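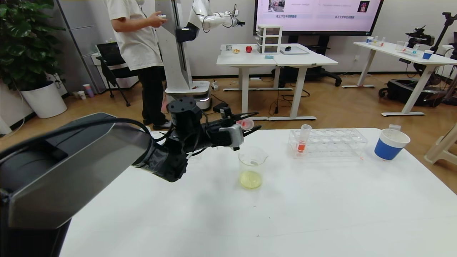

Pandton College, Department of General Science

Module 679, Handout 8: Liquids, racks and what colour can tell you

Read this before the practical. Bring it with you, and expect to disagree with bits of it.

Most of you will have met coloured liquids in test tubes long before you met any chemistry. They are on the front of every school science book and on the wall at every open evening. They look like evidence. My aim in this handout is to make you a little suspicious of them.

1. Colour as a name

A tube of blue liquid and a tube of orange liquid, side by side in a clear rack, are easy to tell apart from the far side of the room. As a way of keeping track of two samples, colour is quick and it survives being jogged about, which a pencil label may not. It stops being useful once you have two samples of nearly the same colour. Red-orange and orange-red are the same word to most people after lunch. If your notes say "the orange one" and there are two orange ones, your notes say nothing.

So write the label on the tube and the same label in the book. The old version of this course told students to label the cap. I have never understood the thinking. Caps come off, and they all look the same on the bench.

2. Colour as a result

Here I get more doubtful. "It went yellow" is a fair thing to write down. "It worked" is a claim, and you need more than yellow to back it. Food dye goes yellow. Tea goes yellow. A shallow layer of pale liquid in the bottom of a beaker looks much paler than the same liquid in a narrow tube, and people have written whole paragraphs of discussion about a change that came from pouring.

Try it if you don't believe me. Pour one made-up dye solution into a beaker and a conical tube, stand them on something white and ask your neighbour which is stronger.

The depth you look through matters, and so does what is behind it. A white table is kind to pale colours.

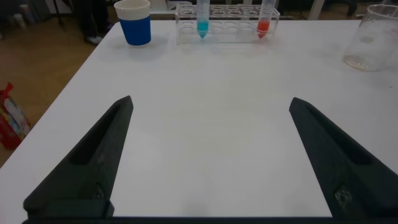 It is also kind to smudges, so wipe it down first or you will find yourself peering at a grey mark and wondering if it has come through from inside the glass. Look at each tube against the same patch of background, from the same height. If you are comparing two, put them in the same rack, next to each other, and then swap them over and look again. Write down both answers even when they don't match.

3. The rack

Clear plastic racks are popular with the people who choose equipment from catalogues. I will admit you can see the bottoms of the tubes without lifting them out, and with conical tubes holding only a little liquid that is worth having. Against that, you also see the holes reflected in the plastic, and a reflection of a hole can pass for the edge of a liquid if you are in a hurry. Read the level at eye height with the tube held up, then put it back.

A tube that leans in its hole has a level surface and a tilted scale. Students read the low side or the high side according to which number they were hoping for. Straighten the tube.

The Nevetti guide, which some of you will have bought second-hand, says to fill a rack from the left and never leave gaps. I can't find any good argument for this. Leave gaps if it helps your fingers. What does matter is that the order on the bench is the order in your table, and that you draw the rack in your book before you start.

4. Beakers

The marks on a beaker are a rough guide. Please stop quoting them as measurements. If you need 15 ml, use something made to measure 15 ml and keep the beaker for mixing, holding and tipping away. Anything small that has got into the beaker should be written down before you fish it out.

5. Paper cups 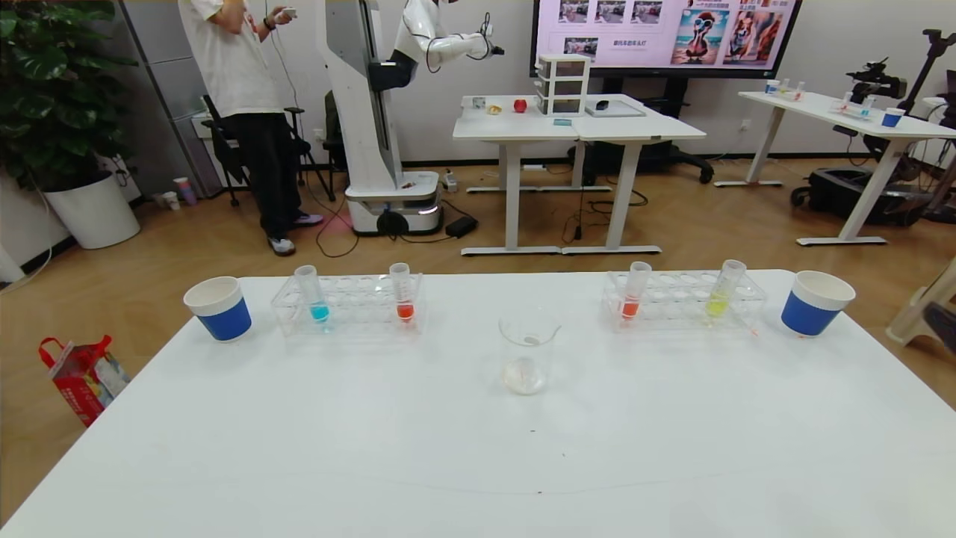
Ó Dálaigh

I used to ban paper cups from the bench and I have given up. They are cheap and they stand up well enough, and for rinse water or spent droppers they will do. My objection is that a cup hides what is in it. You can't see the level and you can't see the colour, which makes it the worst container on the table for anything you care about. A cup also looks like something to drink from. Nothing on the bench is for drinking, including the water. Keep cups at the ends of the row, away from the beaker.

6. For the practical

Work in groups of 2. Each group makes up its own dye solutions from the Rilness stock bottles and sets them out in a row along the back of the table, so the front stays clear for writing.

Before you open anything:
Draw the row as it stands.
Label tubes and book.
Check that every cap is on.

Afterwards, swap books with another group and try to rebuild their row from their notes alone. Marks are given for how well someone else can follow your record. Neat handwriting helps, nice colours don't.

Written answers, half a page each, are due by July 17, 2021:
Describe one colour difference you saw that you now think was false, and how you would check.
Describe one you still believe in, and say why I should.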